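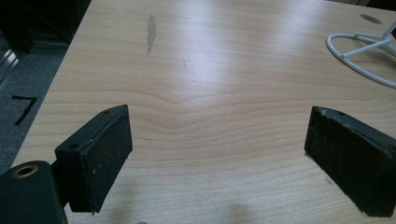 Posted by benchandbiscuit, 3 January 2025

I've been putting off doing anything with our old table for so long that my other half has stopped asking, bless them, so I'm finally throwing it open to you lot. It came out of a clearance place in Stamudton, cost me 75 dollars plus a very nice chat with the owner, and I do love the colour of it, all pale and honey-ish. My trouble is the long greyish streak up towards the far side, and there's a faint scratch near it too. Would you sand the whole top, or just fuss over the patch?

wattlegrove
What a lovely bit of grain, especially that little V in the middle! Please don't sand it. I'd start with a soft cloth and some mild soap, then a bit of wax, and have a cuppa before deciding.

Foltmont_Fran
Sorry wattle, can't agree. If that grey is in the finish, wax will only seal it in. Light hand sand, 200 grit, along the grain, whole top so the colour stays even.

wattlegrove
Fair enough, but is it solid? I went through a veneer at my place in Wundton and I'm still sad about it.

benchandbiscuit
Good question, I'll have a look underneath after tea. Soap first, then!

2 shares | 244 views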